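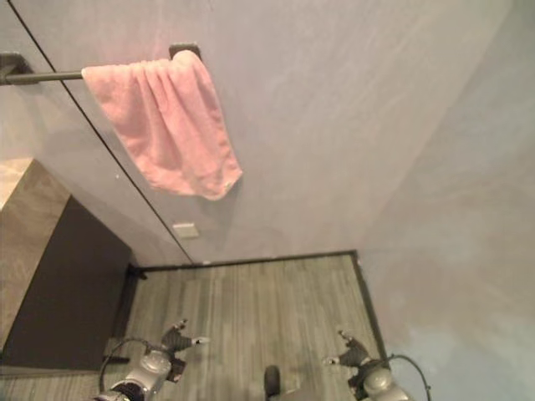 The Irka towel bar comes with two wall brackets, one rod, a bag of screws and anchors, and a hex key. Read this section through before you drill. It covers choosing the spot, fixing the brackets, fitting the rod, and hanging the towel so that it dries evenly. Most of the problems people report after fitting come from the last part. A bath towel thrown over the rod tends to end up like the pink one, lower on one side than the other and pushed up close to a bracket. The bar will hold a towel that way, but the folds bunch together and dry slowly.

## 3. Mounting the bar

**Before you start.** You will need a drill, a level, a tape measure, a pencil and masking tape. Check the wall for pipes and cables with a detector. On a wall made of panels, find the joints and mark them.

1. Measure 53 inches up from the finished floor and make a light pencil mark. This height suits a bath towel folded once. For a bath sheet, go higher.
2. Check that the door opens fully without touching the place where the bar will be.
3. Hold the paper template against the wall with its center line on your mark. Tape it at the corners and check it with the level.
4. Mark the screw holes through the template – 2 for each bracket – and take the template down.
5. Put a square of masking tape over each mark and drill through it. Use a masonry bit for plaster over block, or a tile bit for stone or tile. Start at low speed.
6. Clear the dust from the holes and push the anchors in until they are flush with the wall.
7. Screw both mounting plates to the wall. Leave the screws a quarter turn loose.
8. Slide the rod into the left bracket, then the right, and set both brackets over their plates.
9. Check the level again, take the brackets off, and tighten the plate screws. Put the brackets and rod back and tighten the small set screws underneath with the hex key.

**Caution:** Do not put an anchor into a panel joint. Move the bar sideways so that every hole is at least 2 inches from the seam. The rod may pass in front of a joint as long as the brackets are clear of it.

**Caution:** Never drill directly above or below an outlet or switch plate. Cables often run straight up or down from the box.

**Note:** The Vindville finish kit contains a longer rod. Use the template from that kit and discard the one in the main box.

Wait a day before hanging anything if you used the Brernudus adhesive pads instead of screws. The pads are for glazed tile only and do not hold on painted plaster.

## 4. Hanging the towel

1. Shake the towel out and fold it once lengthwise, with the care tag on the inside.
2. Lift it over the rod near the middle, leaving bare metal showing at each end.
3. Pull the front edge down until the front and back are the same length.
4. Take the two lower corners and tug gently until the hem is level.
5. Run a flat hand down the front to open the creases.
6. Smooth out the ripples along the top of the rod last.

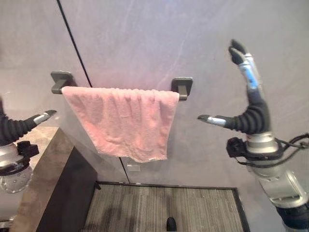 Lorcan Heffernan wrote to us in June to say that he skips the lengthwise fold in winter and hangs the towel fully open, with the back a hand's width shorter than the front, and that it dries sooner in a room with no window. We have no objection to this if the rod is long enough. With heavy terry cloth, do step 4 twice, as the weight pulls the hem out of line again after the first tug.

**Note:** Loops that have pulled loose along the hem should be trimmed with scissors. Do not pull them.

**Caution:** The bar is rated for 10 pounds, spread along the rod. It is not a grab bar. Do not lean on it, and do not let children swing from it.

## 5. Care

Wipe the rod and brackets with a damp cloth and dry them. Bleach, limescale remover and scouring pads will mark the dark finish. Check the set screws twice a year. If the rod turns when you pull a towel off, tighten the screw at the looser end first.

Spare set screws and rods are sold by Fitzgerald under the Irka name. Quote the number printed on the back of the mounting plate when you order.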